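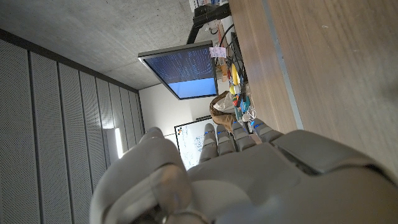
Grey robotic hand, fingers slightly curled, beside a wooden tabletop.

Stamping a metal backup for a wallet recovery phrase
Workshop tips by Joscha Teuber

Paper copies of a recovery phrase fade, tear and burn. A stamped steel plate takes an evening at the bench and needs no power tools.

Plate
Use stainless, 2 mm thick. Thinner stock curls under the punch and aluminium melts well below house-fire temperatures. Offcuts from a sheet metal shop are fine. The Grornwood blanks I use come with a plastic film on both faces; peel it before marking out, as punches skid on it.

Punches
A 6 mm letter set is too large for a full phrase on a pocket-sized plate. Buy 3 mm. Check the set is rated for stainless, as cheap ones mushroom after a dozen strikes. Most wallets use the standard English word list, in which the first four letters identify each word, so four letters per word is enough. Confirm that yours does before you shorten anything.

Marking out
Scribe the baselines with a steel rule and number every position. Word order matters as much as the words. Clamp a straight bar along the baseline and seat each punch against it. One firm blow with a 2 lb hammer gives a cleaner letter than several light ones — a second strike nearly always ghosts.

Practise on scrap first, using nonsense letters. Never test with real words from the phrase.

Privacy at the bench
Phone in another room. Cameras and voice assistants off. Work from the original paper and don't type the words into anything, including a label maker. If the plate sits on softwood, turn the board over afterwards and look at both faces for impressions.

Checking
Read the finished plate back against the paper, then restore the wallet from the plate alone on a wiped device before moving any balance to it. I did this on a Friday with the Kinia plate and found position 7 stamped with an O for a Q. A wrong letter can't be filled. Start a new plate and grind the old one blank.

Storage
Wrap it in plain cloth, away from pool chlorine and fertiliser. Keep a second plate at another address. Mine were split between the Onthorpe shed and a relative's filing cabinet until April, when the shed roof went. Don't engrave the wallet name, the coin or the balance on either one. If you use an extra passphrase, it goes on its own plate, stored separately.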